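Stop Blaming the Hands

Ngan-ling Tseng

Somebody's folding arm ate a zipper in June and the whole company decided it had a dexterity problem. I was brought in for that meeting. I want to write this down before I forget how dumb it felt, and before the next place does the same thing, because there will be a next place.

Quick version. Arkstead runs a garment returns line for a couple of clothing sellers. Coats come back, coats get checked, folded, bagged, shelved again. They put in a folding cell, one arm, a two-finger gripper, software from an outfit called Kan. On the floor everybody called the cell Hitport, after the bay it sat in. It did tees and sweatshirts fine for weeks. Then winter jackets started coming through. Yes, in June, that's when the leftovers from the warehouse sale got processed.

One of the jackets got pinched on the zipper. Fingertips closed over the teeth and a bit of shell together, the arm pulled, and the jacket didn't come because the hem was under a table clamp. So it pulled harder. No fault on the screen. The shell tore, the pull tab came off, and the clamp bracket bent far enough that a woman reaching over to clear the table got the back of her hand raked when it sprang back. Not stitches. A bandage and a bad afternoon. She went home early and they paid her for the shift, I'll give them that.

The cell was running again in 2 hours. Two hours! Same settings. They'd swapped the bracket.

Now the meeting. I sat through a long slide deck about grip. Softer pads, a third finger, tactile skin, a better camera over the table. The Nemow people, who sold Arkstead the arm, wanted to sell them a nicer hand. Kan wanted more training data, a lot more, 2000 more folds of puffy stuff specifically. Nobody in a blazer said the word "stop." As in, why didn't it.

I asked. The answer was that the force limit had been turned up. By who? By the day crew lead, with permission, because at the original limit the thing kept halting on sweatshirts. Sweatshirts are heavy and they snag on themselves. Every halt meant a walk over, a key, a button, 10 minutes if the guy with the key was at lunch. So they raised it. Then they raised it again. The log had the changes in it, plain as day, with initials next to them.

So the hand did what it was told. It held on. A gripper that holds on is a good gripper. The trouble was everything behind the wrist.

And here's my gripe, the actual one. We talk about cloth like it's the hard frontier, the last thing robots can't do, and that lets everybody off the hook. Cloth is hard! Sure. I'm not arguing. But when we say a failure was "a cloth problem" we've filed it with the weather. No one's fault, research ongoing, buy the new fingers. A cell that keeps pulling on a stuck thing is an old problem with an old fix. Presses had it. Conveyors had it. My uncle's log splitter had it.
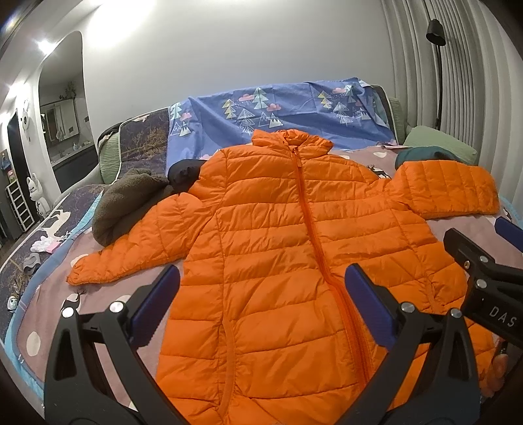

Training data is the other half of this, and I'm not against it. I've spent whole days with the handheld kind of gripper, where a person works the fingers and the recordings teach the arm later. You learn a lot about coats. Take an orange puffer laid out on a pink blanket, front up, zipper closed, dark blue pads on both sides of it and more hardware leaning in from the right. The zipper bends off toward one side by the hem and the two sleeves don't lie the same way at all. One goes out at a slant, the other nearly straight. Where do you pinch? A person knows to take a puffy band and leave the teeth alone, most people would anyway, and with enough recordings I think a machine gets there too. Fine. Good work, keep doing it.

What the recordings don't have in them is the bad pull. Think about it. If I've got a gripper in my hand and the coat catches on something, I feel it in my forearm and I quit pulling, long before anything rips. I don't decide to. So the demonstration shows a smooth pull or a little pause and a second try. The quitting is in there only as a thing that looks like hesitation, and then someone downstream cleans up the hesitations so the set looks nice. I've seen that done. I've done it, in my first year, I was proud of how clean my clips were.

Then you take what's learned from that, put it on an arm that can lift a car battery, and you turn up the limit because of sweatshirts.

Kan's people told me the model "would have learned to regrasp" with more jackets. Maybe so. I'd still want the arm to quit. Learned behavior is for getting the job done nicely. It should not be the only thing between a bracket and somebody's knuckles. If your safety case has the words "with more data" in it, you don't have one, you have a wish list.

I know what the floor lead would say because he said it to me, pretty loudly, by the vending machines. He said if the cell stops every ten coats they'll rip it out and he'll be back to folding by hand with a short crew, and was I going to come fold? Fair. He's not a villain. He was handed a machine that couldn't do its job at the setting it came with and a number to hit by end of shift. He turned the one knob he'd been given. I'd have a hard time swearing I wouldn't have.

Which is why the knob is what I'm mad about. Why could he reach it? Why was it one number for the whole cell, same for a tee shirt as for a parka, same for lifting as for dragging across a table with clamps on it? Why did the halt need a key and a walk, when nine times out of ten the right move is open the fingers, back off a little, try again from somewhere else? Make stopping cheap and people will leave it alone. Make it cost ten minutes and they'll get rid of it, every time, in every building I've ever worked in.

Also nobody asked the woman with the hand. I did, after. She'd seen it tug at stuck coats all that week. She'd gotten used to reaching in at the end of the tug and freeing the hem, it went faster that way. She'd told the person next to her to do it too. So there was a whole little human procedure grown up around the fault, and it wasn't in any log, and it's the part that put her hand next to the bracket. Not one slide on it. The deck had a heat map of pinch points on a jacket and not one line about where people stood.

What I told Arkstead, for what it was worth:

Put the limit back where it shipped. Eat the slow week.

Separate limits for lift and drag. The drag one low. Lower than feels useful.

On a stall, release and retract, no key. Key only after it stalls on the same garment again.

Lock the setting. Changing it takes a person from outside the shift, and a reason typed in, and the reason can't be "sweatshirts."

Clamps that let go. There's no law that says a table has to hold a coat harder than the coat can hold itself together.

Keep the ugly clips. All the snags and flinches and do-overs, label them, quit trimming them out.

Move the bin so no one has to lean across the table to clear it. This was the cheapest item by a mile and the one they argued about longest. Something about the aisle width.

They did the limit and the lock. They did the bin, eventualy. The release-on-stall was "on the roadmap" last I heard, which I've learned to read as no. They also bought the new pads, from Nemow, and from what I'm told the pads are very nice.

I don't think Arkstead is worse than anyone else. That's sort of the point of writing this. I've been called into other places since where the first thing out of anyone's mouth is that fabric is unpredictable, and I get a picture of a torn sleeve and a quote for a camera. I ask for the parameter log. Somebody has to go find out who has teh password. And there's usually a couple of minutes there while we wait where a person from the floor, standing at the back, says well, it's been doing that for a while.

Start with that person. Get them a chair.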